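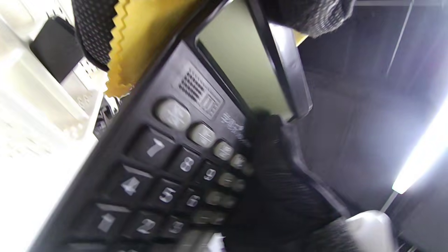 Figura 4.1. Calculadora de escritorio negra, con la pantalla en blanco. Las cifras 7, 8 y 9 ocupan la fila más próxima a la pantalla.

Capítulo 4
El teclado numérico y el cálculo en el puesto de trabajo

Contenidos del capítulo
4.1 La disposición de las cifras
4.2 Las partes de una calculadora de escritorio
4.3 Colocación de la mano
4.4 La suma de control
4.5 Errores frecuentes de tecleo
4.6 Cuidado y almacenamiento del equipo

Al terminar el capítulo, el alumno podrá introducir series de cantidades sin mirar el teclado, comprobar una suma por un segundo procedimiento, reconocer los errores de tecleo más comunes y dejar la calculadora en condiciones de uso para el turno siguiente.

Caso de partida

Norðdahl es una empresa mayorista de material de ferretería con un almacén en Orkport. El último Friday de cada mes, que en la empresa llaman por su nombre inglés porque así figura en el programa de pedidos, se cierran los albaranes y se comparan con las facturas de los proveedores. En el cierre de septiembre, la responsable de administración, Bergþóra Lund, encontró una diferencia de 18 coronas entre el total de los albaranes de un proveedor, Cornine, y el total de su factura.

La cantidad era pequeña, pero el cierre no podía firmarse con ella. Lund repitió la suma con el mismo orden de documentos y obtuvo el mismo total. Después la repitió empezando por el último albarán y la diferencia desapareció. En la primera suma había leído 79 donde el documento decía 97, y al repetirla en el mismo orden volvió a leer lo mismo.

Dos cifras intercambiadas de lugar producen siempre una diferencia divisible entre nueve. Dieciocho lo es. Quien conoce esta regla sabe dónde buscar antes de volver a sumar toda la columna, y en el apartado 4.5 se explica por qué funciona y en qué casos no sirve.

4.1 La disposición de las cifras

En la calculadora de la figura 4.1, las teclas numéricas forman tres filas de tres. El 7, el 8 y el 9 están arriba, el 4, el 5 y el 6 en medio, y el 1, el 2 y el 3 abajo. Es la misma disposición que se encuentra en el bloque numérico de los teclados de ordenador, de modo que lo aprendido en un aparato sirve para el otro.

El teclado de un teléfono se ordena al revés, con el 1, el 2 y el 3 en la fila superior. El 4, el 5 y el 6 no cambian de sitio, y por eso la confusión entre ambos teclados afecta solo a las otras dos filas: quien teclea con costumbre de teléfono marcará 7 por 1, 8 por 2 y 9 por 3. Conviene tenerlo presente cuando en la misma mesa se atiende el teléfono y se registran facturas.

La tecla del 5 es el centro del bloque y la referencia para la mano. En muchos modelos lleva un punto o una raya en relieve que se reconoce con la yema del dedo. Si el modelo no la tiene, el alumno tendrá que comprobar la posición con la vista cada vez que separe la mano del teclado – al volver una hoja, por ejemplo, o al tomar una nota.

Las teclas que no son cifras suelen distinguirse por la forma, por el color o por las dos cosas. En el modelo de la figura, las teclas numéricas son negras y cuadradas, mientras que los botones más cercanos a la pantalla son grises, ovalados unos y redondos otros. Esta diferencia ayuda a no pulsar una función cuando se quería introducir una cantidad. Las funciones asignadas a cada botón varían según el fabricante, y antes de trabajar con un aparato nuevo hay que consultar su manual.

Antes de empezar

Para los ejercicios del capítulo se necesita una calculadora de escritorio por alumno, una regla, un lápiz y el cuaderno de albaranes Pustwood que acompaña a este libro. La calculadora de bolsillo no es adecuada para las prácticas de velocidad porque sus teclas están demasiado juntas. Tampoco se recomienda la aplicación del teléfono, que no permite localizar las teclas con el tacto.

Coloque la calculadora plana sobre la mesa, del lado de la mano con la que va a teclear, y los documentos del otro lado. La pantalla debe leerse sin inclinar la cabeza. Si una lámpara se refleja en ella, mueva la lámpara y deje la calculadora donde está.

Borre siempre antes de la primera cantidad, aunque la pantalla esté en blanco. Algunos modelos se apagan solos tras un rato sin uso y conservan el contenido de la memoria al encenderse de nuevo.

Actividad inicial

1. Sin consultar la figura, dibuje en el cuaderno la posición de las nueve cifras. Compare el dibujo con su calculadora y marque las que haya situado mal.

2. Sume la columna siguiente de arriba abajo: 600, 977, 18, 2. Anote el resultado. Sume después la misma columna de abajo arriba y compruebe que coincide.

3. Intercambie las dos últimas cantidades y repita la suma. Explique por qué el resultado no cambia y para qué puede servir, pese a ello, cambiar el orden.

4. Teclee 977 diez veces seguidas mirando solo el papel y borrando después de cada intento. Antes de borrar, compruebe la pantalla y anote cada error con la cifra que apareció en lugar de la correcta. Guarde la hoja, que se utilizará de nuevo en el apartado 4.5.

Vocabulario del capítulo

Albarán: documento que acompaña a la mercancía y que firma quien la recibe.
Suma de control: segunda suma de las mismas cantidades, hecha en otro orden o por otra persona.
Transposición: intercambio de dos cifras contiguas al leer o teclear una cantidad.
Bloque numérico: conjunto de teclas con las cifras, separado de las teclas de función.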